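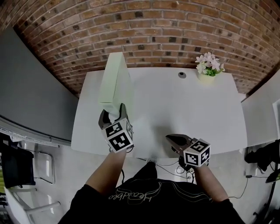
Paper, paper, paper

I finally went through the filing cabinet. The whole thing! It has followed me through three apartments and one very hot garage, and I had not opened the bottom drawer since the move to Vikside. Inside was every phone bill I ever paid, a warranty for a blender I gave away, and the lease from the old place on Nasrallah Street (with a coffee ring right over my signature).

My rule this time was simple. Taxes stay, anything to do with the car stays, medical stuff stays until I've asked the insurance people. The rest goes in the shred bag. I filled 17 bags before I had to go lie down on the rug for a while.
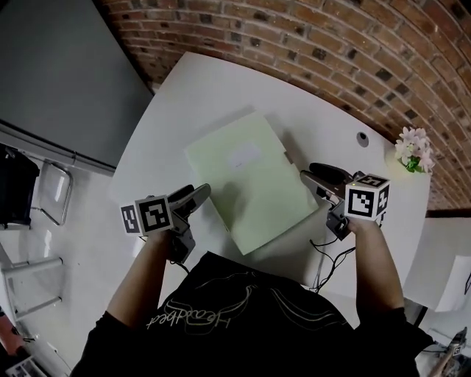
Folder on the table, September 2021

A few of you wrote in to ask what I use for labels. I went back to plain masking tape and a marker. I did try the Clikis tabs last winter and they looked great for a month, and then they slid off every time I pulled a folder out – I was finding them in my socks. If you've had better luck with them, write and tell me how, I still have 61 left.

Scanning was the slow part. I only scan what I'd be sad to lose, so mostly letters and my grandmother's recipe cards, front and back (she wrote the good bits on the back). It still took me most of two weekends, and there are nearly 3182 files in a folder called "sort later." I know, I know.
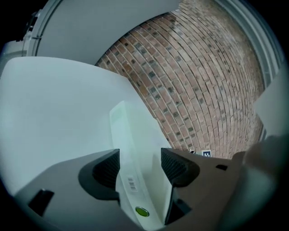
Next time: the photo boxes

I'm starting on these in December, when it's too cold to want to be anywhere else. I've ordered two of the flat Claltik boxes and I'll let you know if the lids stay on.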